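Preguntas que me hacéis casi cada semana sobre el taller de encuadernación en Mirnau. ¡Las contesto todas aquí y así las tenéis a mano!

**¿Hace falta experiencia?**
Ninguna. Yo empecé con Rianne Groen sin saber enhebrar una aguja, y mi primer cuaderno aún se abre torcido.

**¿Cuántas plazas hay?**
Somos 9 por grupo, y en enero abrimos otro los sábados por la mañana. Si está lleno, escribidme igual – siempre se cae alguien a última hora.

**¿Tengo que llevar material?**
El papel, el hilo y la cola los pongo yo. Si tenéis plegadera propia, traedla. Para las cosas pequeñas en casa, cualquier caja con separadores os vale.

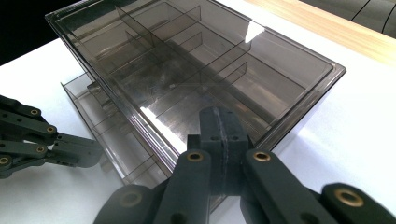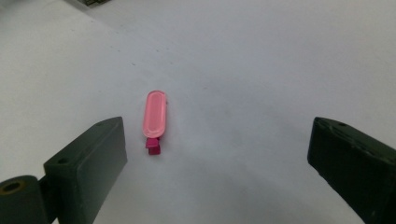 *Caja con compartimentos y, en la segunda foto, una piececita rosa, sobre mesa blanca.*

**¿Me llevo el cuaderno el mismo día?**
El de costura vista, sí. El de tapa dura se queda en prensa y lo recogéis a partir del día 17.

**¿Y si no puedo ir?**
Avisad a Thijs, que lleva las listas, y os cambia de grupo sin coste – pero con un día de margen, por favor.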